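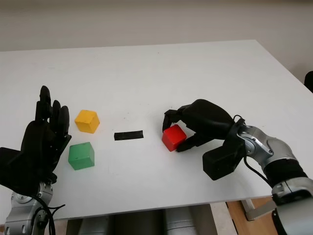 Can I put the strip down last, once the cubes are where I like them? You can, I suppose, but every time I've done it that way I've ended up lifting all three cubes to get the tape flat, so I'd still go strip first.

02/05/2025 | By the Hitance table games desk
Print this page | E-mail this page

Section 3. Setting out the cubes

I'm assuming you've unpacked your Skerkimar set and picked a table. Mine is white, and I love it for this because the colors really stand out (so does every scuff, but never mind that). A plain wall behind helps too!

1. Wipe the table and let it dry. Crumbs under the tape will drive you crazy later on.

2. Cut a short piece of black tape and lay it sideways in the middle of the table. Press from the center out to the ends. I use my thumbnail on the corners.

Note: if you're leaving the strip down from one game to the next, check the corners before you start. They lift, they go grubby, and then a cube catches on them. Peel it and cut a fresh one.

3. Put the yellow cube toward the back on the left, and the green one in front of it, nearer to you. It doesn't have to be a perfect line, I never manage one.

4. Put the red cube over on the right, on the other side of the strip. That's your starting layout, and I'd learn it by heart, since the cards all assume it.

Caution: small children will stack these and then knock the stack on the floor. It's half the fun, but keep toes out of the way.

5. Now try a practice move. Bring the red cube in to the strip, then bring the yellow one up against it so the two are touching, faces together. A bit of black poking out from under the red is fine. We count it as "on the strip" as long as the cube covers part of the tape, and a crooked cube scores the same as a straight one. We argued over that at the Prirkisbridge game night for most of April, and that's the rule we came out with. 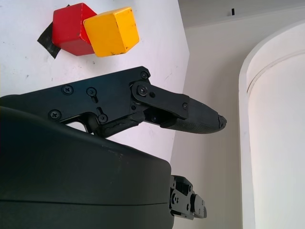 6. Put everything back to the starting layout and let the next player have a go. A beginner gets 8 turns, and after that I'd drop it to whatever feels mean enough.

Note on chips: painted wood gets nicked at the edges and corners, and it doesn't change the game one bit. If a corner feels rough, give it a light rub with 200 grit paper and stop there. I once kept going and lost a good patch of color, so learn from me. Please don't soak the cubes, a damp cloth is plenty.

The scoring for two players, which we call the Dong round, is in Section 4.

We use cookies to remember your settings. Accept | Manage choices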